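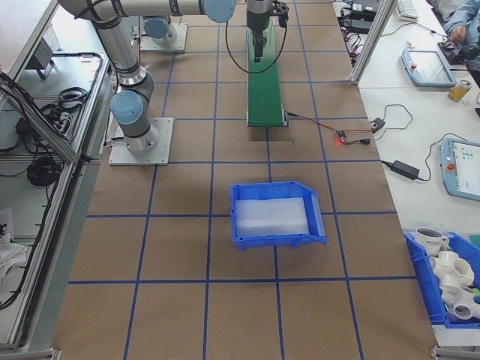 Štěpánka wrote back that she'd skip the paper and put the tape straight on the table, as paper tears the first time a bin gets dragged over it.

bench_otlow
Paper is cheap, Štěpánka. When a sheet gets ratty I pull it up and tape a new grid. My real question is the small green belt. It has pale scuffs and light scratches, more of them toward one side. Do I replace it or leave it?

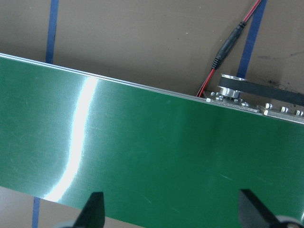 I wiped it down with a damp cloth and the marks are still there. The counter read 2,065 hours this morning. Koubek quoted me for a new belt but I'd like to hold off until April.

Oldřich R.
Leave it. Scuffs are cosmetic. Mine went to 2,492 and looked far worse.

Emiliano_F
Disagree. I change at 2,000 no matter what. Marks on one side can mean the belt is tracking off – check the end roller is square first.

Oldřich R.
They can also mean parts always land on that side. Swapping on hours alone is a waste of money.

bench_otlow
Will check the roller tonight. Emiliano, do you loosen both ends or only one?

Emiliano_F
One. Quarter turn, run it for 2 minutes, look again.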